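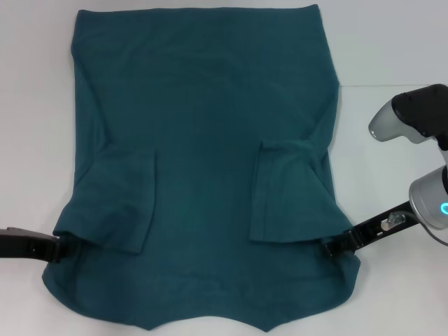
Hashmi Clothing Swap: Your Questions

What is the swap?
It's a morning where you bring clothes you're done with and go home with clothes you'll wear! We hold it in the Nalleck Hall on Plarar Street, and everyone is welcome, first-timers especially.

How many things can I bring?
Up to nine pieces per person. Kids' clothes are counted separately, so bring as many of those as you like (they disappear fast, the little jumpers most of all).

What condition should they be in?
Clean, dry and ready to wear. A missing button is fine if you pin a note to it. Please leave underwear and swimmers at home.

Do I need to fold everything?
Yes please! Tees and jumpers go on the tables, folded with the sleeves tucked in and the size label easy to find. Dresses, coats and anything that creases badly can go on a hanger, and we have plenty of those.
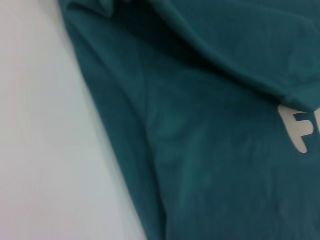

Plain colours are always popular, by the way, so don't hold back a basic tee thinking it's too boring to bring. Somebody will be thrilled with it.

How do the tokens work?
You get one token for each piece we accept, and one token buys any piece in the hall. A winter coat costs two. Leftover tokens are good at the September swap.

Is there a fee?
Entry is $4, and kids are free. It all goes towards the hall hire.

How long does it run?
The browsing part lasts 90 minutes. Drop-off opens before that, and it's a lovely time for a cuppa and a sneaky look at the racks.

Where do the leftovers go?
To the Zendar op shop, the same afternoon.

Who do I ask about anything else?
Irfan Sial, at the front desk. He loves a sizing question!

Page updated Aug 26, 2020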